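Automation at the **Wetdale works** is the gradual handover of sorting, picking and packing jobs from hand to machine at the Wetdale site of Wovham, a maker of wooden toys and teaching blocks. It began with one arm on the night shift and now covers most of the small-parts hall. The hall employs 46 people. The article deals mainly with the changes in their work.

## Background

Wovham packed by hand for most of its history. Blocks came down from the paint room in trays, were sorted by colour on long benches, then counted into boxes. Dull work, hard on wrists and neck. Staff turnover was high, worst in August, when the Christmas orders start and the hall gets hot.

Conveyors came first, then a weighing station that caught short boxes. Neither touched the sorting itself. The first robot arm was bought for one job only — lifting single blocks out of a tray and setting them in the right slot. It ran at night with one person watching, and for the first month it was slower than the bench.

## The Guron cells

The present machines are called Guron cells, after the control software, which is supplied by the integrator Cârstea. There are 2 in the hall. Each has an arm, a two-finger gripper, a work surface and a screen for the operator. A third was planned but put off when the paint room needed a new roof.

Before any new block shape goes to a real cell it is tried in simulation. The software builds a rough copy of the cell and the pick is run over and over with changes to position, lighting and grip. Wovham asks for 200 clean picks in a row in simulation before a shape is released to the floor. Operators run these tests themselves, usually between 6 and 7 in the morning, before the trays come down.

Simulated views are kept plain. The usual stand-in part is a cube with softly rounded edges, in a single colour, held between the two dark fingers over a grey wood-grain surface. Operators learn to read grip from this close view: whether the block sits square between the fingers or is tilted.
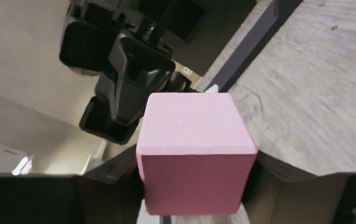
## Changes to jobs

### Bench staff

Hand sorting has not gone. Odd shapes, short runs and anything with string or wheels still go to the benches. What went was the plain cube and brick work, which older hands describe as the boring part but also the part where you could talk. Several have said they miss it. The cells have a fence and a hum, and the two benches nearest were moved back after complaints about noise.

Pay was a sore point early on. Bench staff used to earn a bonus by the tray, and the cells took the easy trays. The tray bonus was dropped the following spring in favour of a flat rate, with an extra sum for anyone trained on a cell.

### Cell operators

A new grade. Operators load trays, clear jams, swap finger pads and run the morning tests. No formal qualification needed, training is three weeks on site. Most came from the benches, a few from the loading bay. The job involves more standing about and more screen work than people expected, and long quiet spells followed by a sudden jam.

One early mistake — operators were told to call an engineer for every stop. Waits were long and the trays backed up to the paint room door. Operators may now clear most faults alone with the cell locked off. Engineers are called for damaged fingers, software faults, and anything inside the fence that cannot be reached with the arm parked.

### Supervisors

Supervisors spend less time moving people between benches and more on planning which shapes go where. Some of this is still done on paper, pinned up by the canteen door.

## Output and errors

A cell handles 3,000 blocks on a normal day shift. The benches together still beat that on mixed orders. Wrong-colour complaints from shops have fallen, though pale shades were confused in poor light untill the lamps were changed. Chipped corners went up at first. Softer finger pads cured most of it, but they wear out quicker.

## Reception

Views in the hall are mixed. Sore wrists are reported less often and the night shift, never popular, is much smaller. Against that, fewer seasonal workers are taken on, which matters in Wetdale where the works was a common first job for school leavers. The firm says no permanent post has been cut. Staff accept this but point out that people who leave are not always replaced.

## See also

- Bench work
- Industrial robot
- Pick and place
- Shift patterns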